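Orari collection log – July, afternoon session
Entry by Jonalyn Salazar, checked by Khairul Sinaga

Purpose: to continue the box-packing set for the Grarel policy. The target for this task remains 500 accepted episodes. The count stood at 108 when the session opened at 1:30 p.m.

Both arms were homed and the joint offsets compared with the morning values. The left gripper closed short of its zero by 4 counts and was recalibrated before recording. Khairul operated; I labeled and kept the reject list. Start positions of the toys were varied by hand between episodes, following the Hutapea placement sheet.

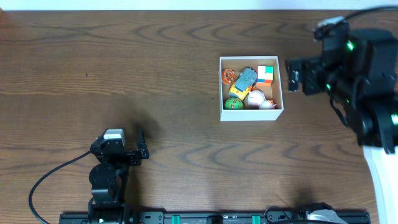
Labeling rules were revised during the session. An episode is to be accepted only if every toy on the sheet rests inside the walls of the box at the final step and both grippers are clear of it. Contact between toys is permitted. The full layout, with the cube in the upper right corner and the green speckled ball in the lower left, leaves little room for fingers between neighbors, and the car lying at an angle takes up the middle. For layouts of this kind the operator should place the corner items first and the car last. Episodes in which a toy is pushed into place by its neighbor are to be tagged "nudge" and kept in a separate folder until Khairul decides on their use.

Rejected: 7 episodes. Most were dropped grasps on the orange toy, where the finger slid off the raised pattern. Two were operator pauses long enough to trip the idle filter in Nusance – these may be recoverable by trimming.

Open items:
Idle filter threshold to be reviewed before the next session.
Cable slack on the left arm to be checked at full reach.
Placement sheet needs a column for car heading.
Reject list to be copied to the shared drive (JS).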